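Detección de conectores RJ45 y planificación de agarre con cámara de muñeca
Memoria del proyecto de fin de curso. Autoras: Tia Greenwood y Shuk-fan Lu. Tutor: King-fai Au

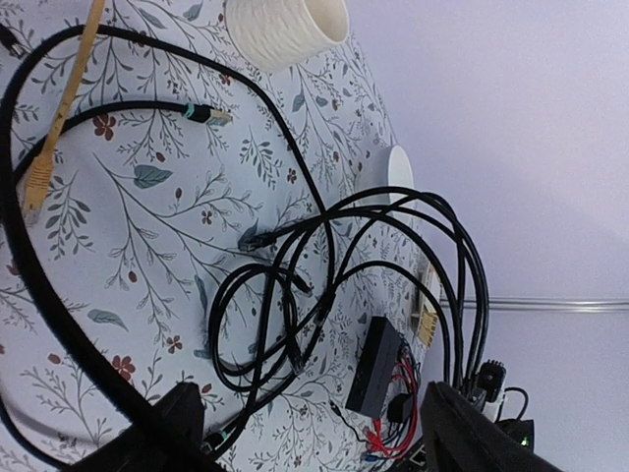 Figura 1. Vista de la cámara de muñeca: conectores RJ45 sobre un mantel estampado, cables negros enredados y un switch pequeño.

1. Objetivo
El proyecto, con nombre interno Darkar, desarrolla el software que localiza un conector de red sobre una mesa desordenada, estima su orientación y propone una pose de agarre. La inserción en el switch queda fuera del alcance.

2. Datos
El conjunto tiene 1.688 imágenes anotadas a mano, de las que se reservaron 200 para la prueba final. Cada conector lleva una caja orientada y un punto en la pestaña. Los cables no se etiquetan uno a uno; se segmentan como una sola clase. Caroline Mohamedi revisó las anotaciones dudosas, casi todas de conectores negros sobre cable negro. El amarillo de la figura 1 se separa bien del fondo. Los de punta verde azulada, medio tapados por cables, obligaron a añadir la etiqueta «parcial».

3. Arquitectura
El sistema consta de tres nodos. El de percepción publica las detecciones con su confianza. El planificador descarta los candidatos sin espacio libre para los dos dedos de la pinza y ordena el resto. El nodo de control ejecuta la aproximación y aborta si la detección se pierde durante 20 fotogramas seguidos. Los dedos aparecen siempre en la parte inferior de la imagen, así que se aplica una máscara fija antes de la inferencia.

4. Problemas encontrados
El estampado del mantel produjo falsos positivos en la primera versión: las flores rojo oscuro se confundían con extremos de cable. Se corrigió añadiendo imágenes del mantel solo. En la prueba final quedaron 19 falsos positivos, la mayoría en los bucles de cable negro.
La orientación falla cuando la pestaña queda hacia abajo. El planificador trata esos casos como ambiguos y pide una segunda vista.

5. Trabajo pendiente
Falta seguir cada cable desde el conector para saber si está enganchado en otro antes de tirar de él. Fung-ping Tsao ha empezado esta parte en una rama aparte del repositorio, todavía sin pruebas automáticas.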